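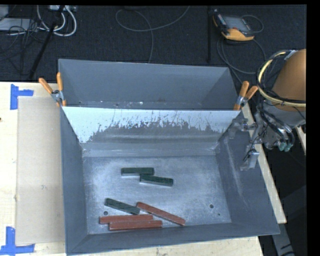
Plomer Allotment and Garden Association
Minutes of the March general meeting, held in the back room of the Zudwood Hall

The meeting opened at 7:05 p.m. A quorum was present. The chair asked that phones be turned off.

Minutes of the last meeting
Approved with one correction. Under Water, "upper tap" should read "lower tap." The upper tap was never out of service.

Matters arising
The broken hinge on the Grudow Road gate has been replaced. The padlock code has been changed and members should have the new one by mail. Two letters came back as undeliverable and the secretary will try the phone numbers on file.

The dead plum on the boundary with the school has not been taken down. The town says it is on their side of the line. The chair will send them a copy of the survey map.

Plots
There are 8 people on the waiting list and 4 plots open. Two of the open plots are on the wet side near the ditch and were turned down last year by everyone they were offered to. It was suggested that these be offered at half rent for the first season. A member asked whether people already on wet plots would get the same rate. After some discussion the motion was changed to cover new holders only, first season only. Carried, with 3 against.

Letters have gone out to the holders of plots that were not worked last year. Anyone who has not replied by the end of April will be taken off the list under rule 6.

Water
The supply will be turned on in the first half of April if there is no hard frost in the forecast. Members are reminded that hoses may not be left running and that the tanks are for cans only. The float valve in the tank by the compost bays sticks. Until it is fixed, whoever fills a can there should check that the valve has closed.

Compost and wood chips
Jiang Tree Service has offered another load of chips at no charge. The last load was dumped across the path and blocked the carts for most of a week. Agreed to accept, provided the driver calls first and tips on the hard ground inside the gate.

The third bay is full of bindweed root and should not be used by anyone. A sign will be put up.

Shed
A new lock and a sheet of roofing felt are needed. One quote has been received, for around $250 including labor. Members thought a second quote should be obtained for the roof and that the lock should be bought now. Agreed.

Borrowed tools must be signed out in the book. The long-handled loppers are missing.

Plant sale
To be held in May in the parking lot, 9 a.m. to noon. Tomato and pepper starts sold out early last year and there were too many squash. Growers should write what they plan to bring on the sheet in the shed. Tables to be borrowed from the hall. Pots should be labeled before they arrive.

Other business
A member asked about keeping chickens. The lease does not allow livestock. No action.

A member reported dogs off the leash on the lower path. A note will go in the newsletter.

The meeting closed at 8:40 p.m. The next meeting will be in June, same place.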